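## 飞一圈，到底值不值

格里尔德（Gaillard）湖边的观光飞行广告写得很满：“俯瞰整片峡谷，终生难忘。”我坐过一次，记住的主要是发动机的噪声和前排乘客的后脑勺。所以见到布里维尼斯（Brivilness）航空的经营者迪格比·麦金农时，我先问了价钱。

“每人973元，飞两条航线里的一条，”他说，“湖线短，峡谷线长。”

广告上写的“私人定制路线”呢？他想了想，承认客人能选的余地不大：“风向不对，峡谷线就取消，大家都飞湖线。”差价退不退？“退一部分。”具体多少，他让我去看条款。条款我看了，没找到数字。
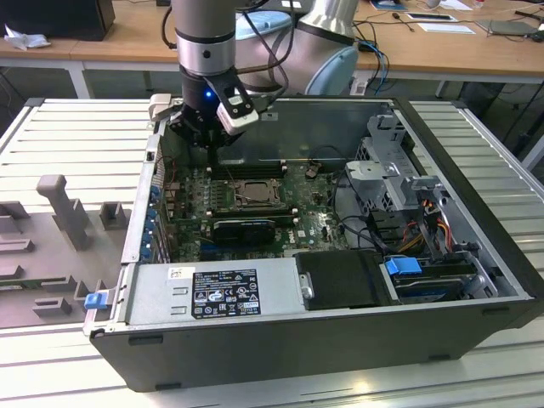 一架飞机最多坐几个人？

六个，不算飞行员；其中三个座位靠窗，位置按体重安排，订票时不能指定。

这一条在宣传册里没有出现。飞行员莱奥妮·金吉说得比老板直接：“要拍照的人，我劝他们二月来，早上第一班。下午气流颠，好多人全程闭着眼。”我问她，秋天的红叶是不是真像海报上那样。“那张海报调过色，”她说，“树是好看，没那么红。”

麦金农在旁边补充，说回头客很多。我请他给个比例，他说没统计过。

临走时他送我一张优惠券，背面小字写着：周末及节假日不可用。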